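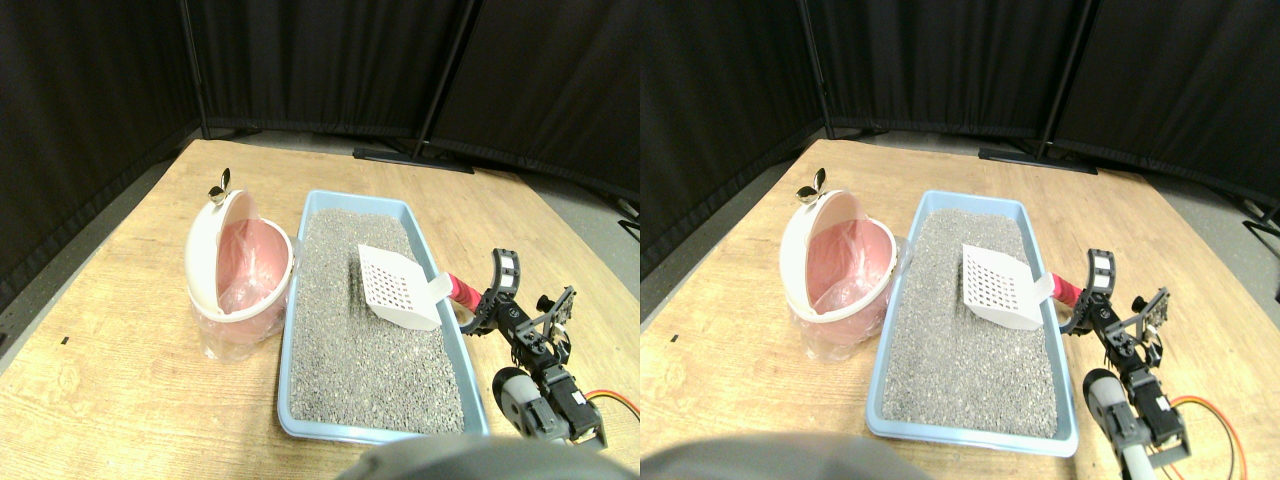
9 August 2022

Litter day. I put it off all weekend and then did it before breakfast so it couldn't hang over me. Scooped first, tied up the bag, put a fresh one in the pink bin. The bags are too big for it and bunch at the bottom, but there are 58 left on the roll so I'll keep using them.

The grey litter from Fenness is holding up better than the stuff we bought in February, which tracked all the way down the hall. I fill the blue tray deeper than the packet says. She digs to the bottom otherwise and scrapes the plastic at three in the morning.

The scoop is fine for clumps but the small bits fall through the slots. Saw a finer one at the shop in Dradley and didn't buy it -- should have.

Swept the laundry after and found two of her toy mice behind the dryer. Weighed her while I was at it. Still a bit over 4 kilos, same as last time. She sat in the doorway the whole while and was in the tray as soon as I set it down.

Need vinegar, and more biscuits by the end of the week.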